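Gripper width drifts during replay. Is learned smoothing worth it?

Posted in Control and Perception by Maricruz Zavala

We record demonstrations with hand-held grippers and replay them through the Undico planner. Positions come out fine. The finger opening doesn't. Over a long replay the commanded width wanders, and by the end the fingers close early.

Our integrator wants us to buy the Carrillo filter, a learned smoother they say "understands intent." I have my doubts. I ran the trial version on 174 recordings and the curves looked prettier, but the early closing was still there in 21 of them. Before I pay for it, has anyone seen it fix a real fault? Bench and tools are below. 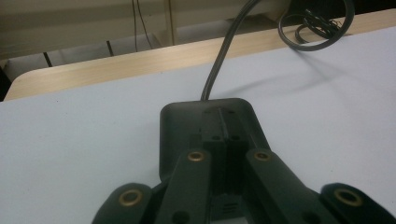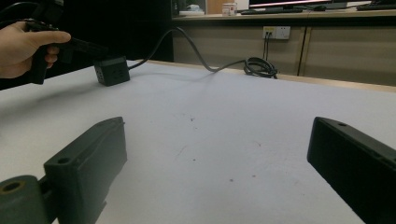
Width is estimated from the video and the pose stream is logged separately, each with its own clock. I match them by nearest timestamp. Calibration was last done in March.

Flancombe

I wouldn't buy anything yet. Nearest-timestamp matching hides clock drift until the recording gets long, and that sounds a lot like your fault. Plot the offset between the two streams against elapsed time. If it slopes, fit a line, resample both streams onto one clock and replay the same 21. A smoother can't fix data that was paired wrong to start with. It will probably move your closing point even earlier, depending on the window.

If the plot is flat, I'm wrong and you should look at the width calibration.

Risteden

We use the Carrillo filter and it's great, no complaints. Did you try turning the strength up to 7?

Maricruz Zavala

I did try 7. It rounded off the grasps I wanted to keep. The offset plot does slope, nearly straight, for the first 3000 samples and then it jumps. No idea about the jump yet. Resampling each side of it separately tonight.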